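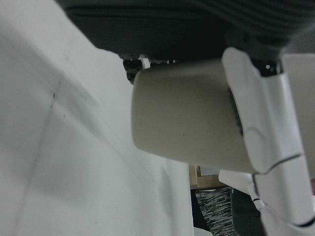
3.2 Cups and mugs on a bare table

Everyday drinking vessels are a wonderful subject, and the Villanueva set gave us 48 of them to sort by rim, wall and handle. Upholstery was logged on a separate sheet, where dark gray upholstery fabric with fine ribbing like this scored well for hiding small marks. Pale tabletops do the opposite - every scuff shows, and so does every shadow a cup throws.

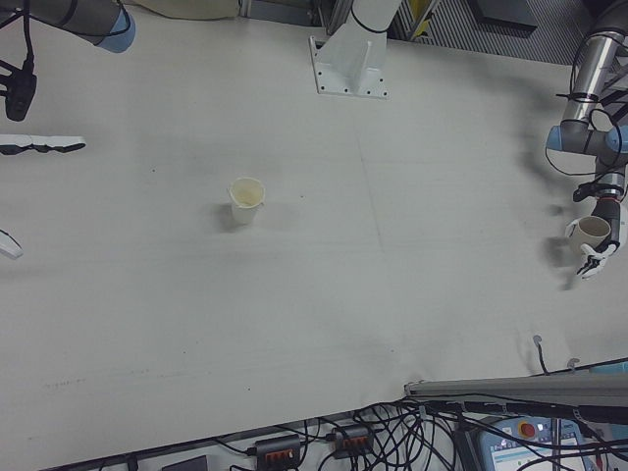 Paper cups taper and weigh next to nothing, while a ceramic mug puts much of its character into the handle. We kept both in the Stokard groups, and the contrast made the sorting a real pleasure. 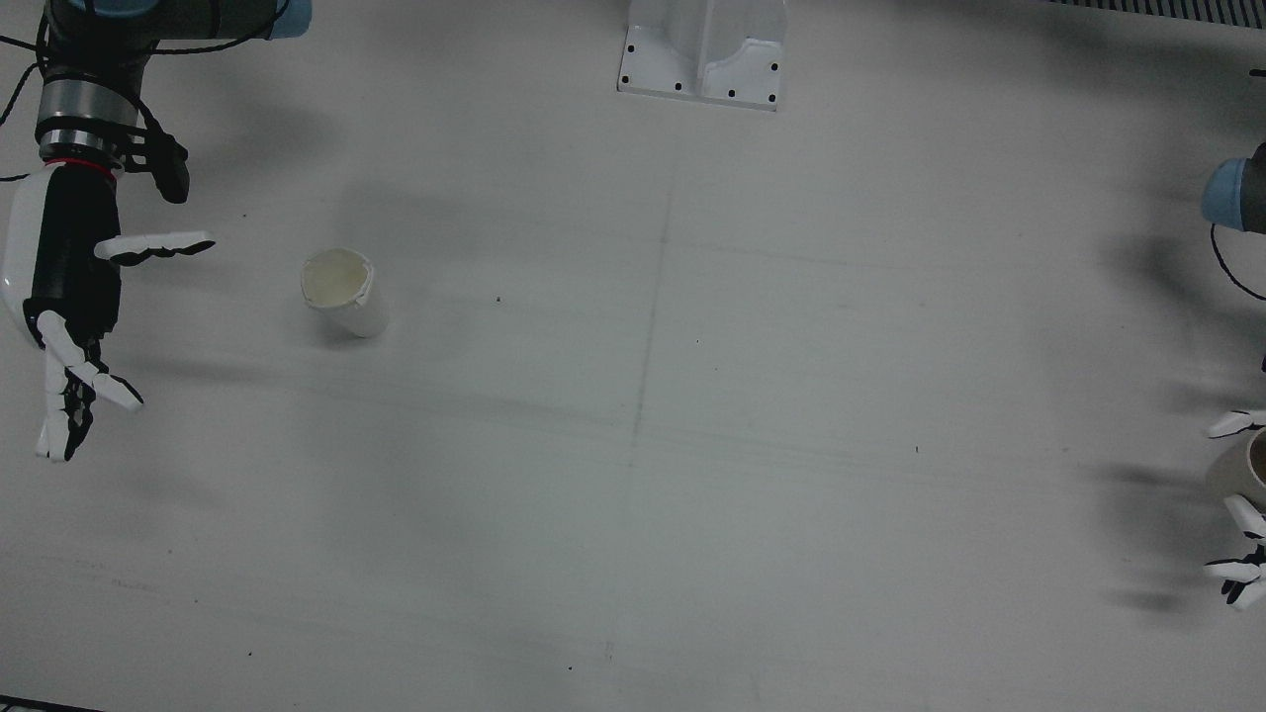

Figure 4. Single small cup on the white tabletop.

Shape without a handle proved the richest group. Of 1,011 entries, 400 fell here, and the Brosier scale separated them nicely by the width of the mouth.
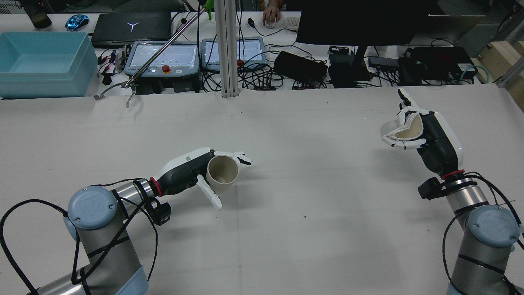 Figure 5. Beige ceramic cup, tilted, with its pale interior visible.

Glaze color inside and out was recorded separately, as in the September round at Dadgate.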